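Ticket: Wi-Fi drops in back bedroom, Jeda mesh kit
Status: Solved
Product: Jeda two-unit mesh
Firmware: 3.79

Opened by customer

Hi team! First off, I love this kit. Setup took me less time than making coffee, and the living room has never been faster. The trouble is the back bedroom. Every evening, starting near 9 pm, anything on Wi-Fi in there stalls for a minute or two and then comes back. The satellite light goes from white to amber while it's happening. The rest of the house is fine. I've restarted both units and swapped the power adapters between them. Same result.

My provider is Skovevau, on the 700 plan. A laptop plugged straight into the modem gets full speed at any hour, so I'm fairly sure the line is good.

Reply from support

Thanks for the great detail – the adapter swap saves us a step. Amber means the satellite has lost its link to the main unit or is holding a very weak one. Could you open the app, go to Network, then Link History, and send us the numbers from a quiet hour and from a bad one? Please also tell us what sits between the two units.

Customer update

Link History is such a cool screen, I had no idea it was there! Afternoon: signal good, channel steady. At 9:10 pm: signal fair, and the channel changed 3 times before the satellite dropped. Between the units there's a hallway, a closet full of coats and the bedroom wall. The satellite was on the floor behind a metal filing cabinet.

Bedroom photo attached.

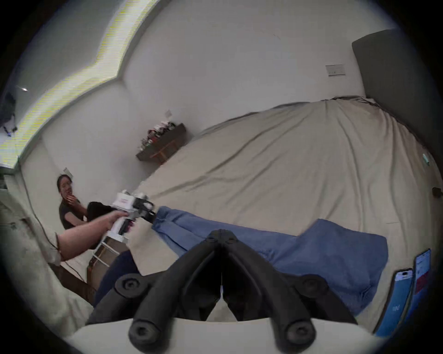
Attachment 1: back bedroom, bed with the beige sheet

Reply from support

Two things to try, in this order. Move the satellite up to about chest height, well clear of the cabinet. Then go to Advanced, Wireless, and change Channel Selection from Auto to Fixed, using the channel shown in your afternoon reading. Leave Smart Steering on. Save, wait for both lights to turn white, and let it run for a few evenings.

Customer update

Moved the satellite to the top of a Baloch bookcase by the door. That alone brought the evening signal up to good, but I still got one short drop. Then I fixed the channel and wow – not a single amber light since! Video calls, music, the old Wultmont printer that used to vanish every night, all of it stays connected. I'm thrilled.

One question: will a firmware update put the channel back to Auto?

Reply from support

So glad to hear it! Updates keep your wireless settings. A factory reset clears them, so write the channel number down somewhere. Marking this as solved. Replying to the ticket will reopen it.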